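Jekora Network Security Program
Interim Progress Report to the Rultevmont Fund
Reporting period: second half of the grant year
Prepared by the Program Office, Griswood

1. Purpose of this report

This report describes work completed under the Fund's grant for the separation and monitoring of hosted servers at the Griswood data center. It covers the move of member organizations onto the new virtual network, the handling of access keys, the training of local administrators, and the work planned for the remainder of the grant. Spending is reported separately in the financial return.

The Fund will recall that, at the time of application, all member organizations shared one flat network. A fault or break-in on one virtual machine could in principle reach every other machine on the same hosts. The grant was awarded to divide that network into separate zones, to record traffic between them, and to give each member a clear view of its own systems.

2. Migration of virtual machines

The inventory completed in the first period listed 945 virtual machines. Of these, 524 have now been moved into their permanent zones and are running under the new traffic rules. The remainder are still on the old network behind a temporary filter, which blocks all incoming connections except those a member has requested in writing.

Migration was slower than planned in the opening weeks. The original schedule assumed that members could tell us which of their machines needed to talk to one another. In many cases the documentation was out of date, and the team had to observe traffic for a full billing cycle before writing rules. We have since made this observation period a standard step. It adds time at the start of each move, but the number of rule changes requested afterward has fallen sharply.

Eight member organizations have completed their moves in full. Their old network segments have been closed and the addresses returned to the common pool. Two further members asked for a delay so that the work would not overlap with their own year-end processing, and the program office agreed.

3. Kpodo monitoring console

Kpodo, the console developed under this grant, entered regular use during the period. It gives each administrator a list of the zones under his or her control, the rules that apply to them, and any traffic that was refused. Members cannot see one another's zones.

Early users reported that the list of refused connections was too long to be useful. Most entries came from routine scans and from printers searching for services that no longer exist. The current release groups repeated entries from the same source and lets an administrator mark a group as reviewed. A search by time of day was added at the request of the overnight support desk.

The console's log storage is performing as designed, though it fills faster than the estimate given in our application. We have shortened the retention of full packet records and kept summary records at the agreed length. This change remains within the terms of the grant agreement and does not affect the audit trail.

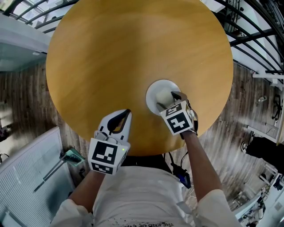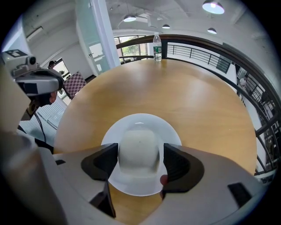 Tabletop work with hand-held grippers and a white plate.

4. Access keys and administrator accounts

A review of administrator accounts was carried out in October. It found 41 accounts with full rights on the host servers, a larger number than the program considers acceptable. Several belonged to former contractors, and a few had been created for one-time tasks and left in place. All unused accounts have been disabled. The remaining holders were asked to confirm their need in writing, and those who required only limited access were moved to a restricted role.

Keys used by automated jobs proved harder to address. Some backup scripts had stored passwords in plain text for years, and changing them without notice would have stopped the nightly copies. The team built a small key service that issues short-lived credentials on request, and backup jobs for the migrated zones now use it. Jobs on the old network will be converted as each member moves.

No unauthorized access to host servers was detected during the period. One member reported a compromised web application within its own zone. The zone rules prevented connections to other members' systems, and the affected machine was rebuilt from a clean copy. A written account of the incident has been provided to the Fund under separate cover.

5. Training and support

Training for local administrators is offered in two parts. The first covers the reading and requesting of traffic rules. The second covers the console, the review of refused connections, and the steps to follow when a machine is suspected of being compromised. Attendance at the first part has been good. Attendance at the second has been uneven, mainly among smaller members with a single technical employee, and it will be repeated on a Saturday morning for those who cannot leave their posts during the week.

The written guide has been revised to use fewer technical terms. Members asked in particular for worked cases showing how a request is filled out for common services such as mail, file sharing and remote support – these now form the first chapter.

6. Risks and open matters

The main risk to the schedule is the age of certain host servers in the second equipment row at Griswood. They can run the new network software, but with reduced capacity, and no more than a few zones can be placed on each. Replacement is outside the scope of this grant. Jekora has included the matter in its own capital request and will inform the Fund of the outcome.

A second matter concerns software licenses. The vendor of the virtual switching software has changed its pricing terms, and the new terms apply at our next renewal. The current license covers all work described in this report. We are comparing the renewal offer with two alternatives and do not expect to ask the Fund for additional support.

7. Work planned for the next period

The team will continue migration in the order agreed with members, beginning with the organizations that hold health and payroll records. The temporary filter will be tightened at the same time, with written notice to each member before any change takes effect.

An outside test of the zone boundaries is to be commissioned once the health and payroll systems are in place. The tester will be given an ordinary member account and asked to reach systems in other zones. The findings, including any weaknesses that remain open, will be attached to the final report.

Requests for supporting records may be addressed to the Program Office at Griswood.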